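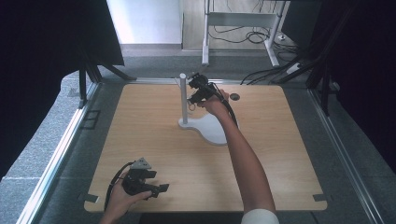
Hand-held grippers at the white stand, one arm reaching for the pole.

CAN IT HANG UP THE KEYS YET?

Regular readers will know my view of household robots, which is that I'll believe in them when one of them deals with my hallway. I don't want it to dance or fetch me a drink in front of a camera crew. I want the keys off the floor and on the hook, every evening, for years, without me having to watch.

So this month's item is about a very small job. You have a stand with a couple of pegs and a keychain. Pick up the keychain, put it on a peg. A child of four can do it while shouting about something else. The trade press has been telling us since August that chores like this are as good as finished, and Cemley, whose brochure landed on my desk again last week, puts "tidying" on its list of things its home unit "handles". The brochure has 40 pages. I found one paragraph on tidying and it was mostly adjectives.

What gets left out of the brochures is how much of the work is still being done by people. The grippers may be the business end of a robot, but very often there is a person's hand round each one, and the person is doing the thinking. They do the job over and over, the movements are recorded, and a machine is trained on the recordings in the hope that it will pick up the knack. I have no quarrel with that as a method. I do object when a film of the person's work gets passed round as if the machine had done it.

The keys are a nasty little test, too. A split ring is thin and lies flat. You have to get a jaw under it or pinch the clasp from the side, and once you have it, the thing swings. Then the ring has to go over the end of a peg that may be pointing slightly away from you. Your fingers sort all this out by feel. A pair of hard jaws has much less to go on, and a camera looking down from above has trouble with shiny metal at the best of times.

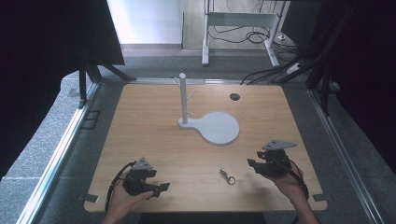

The job itself: one clasp and ring, one stand, two short pegs.

Suvham, who make a rival arm for small workshops, were more candid when I asked for figures. Their machine, working alone, got a key ring on to a peg 57 times out of every hundred in their own test room, with the stand bolted down and the lights left alone. When they moved the stand a hand's width between goes, the score fell to 11. I was grateful for the straight answer and told them so. I'd still like to see the same test done in somebody's kitchen at teatime, and they didn't offer that.

The fans of these things will say that scores go up, and they do. Two years ago I was writing in this newsletter that the Atum arm couldn't fold a tea towel, and it now makes a passable job of it, slowly, if the towel is laid out square to begin with. But laying it out square is half of folding a towel. I keep meeting this. Someone shows me the easy end of a chore and the hard end has been done beforehand by a member of staff.

On the shop floor it's a bit better, I'll admit. Parts arrive the same way up and the bench doesn't move. The Mishra packing line has had an arm hanging finished pieces on racks for a while and the foreman there speaks well of it, though he also keeps a person beside it on every shift. A house has no foreman and the bench is covered in post.

If you are being asked to buy, ask to bring your own keys. Ask to put them down yourself, badly, next to a receipt. Then stand well back and see who steps in.

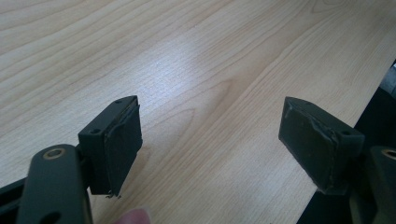 Is a home robot that tidies up worth putting a deposit on this year?
I wouldn't. The ones I've seen manage a short list of jobs in a room set up to suit them, and a deposit buys you a place in a queue with no firm date at the end of it. Keep the money until a maker will let you try one at home for a month and send it back.

Next time: dishwashers, and why loading one is so much worse than emptying it. Letters on the tea towel question are still welcome, including the rude ones.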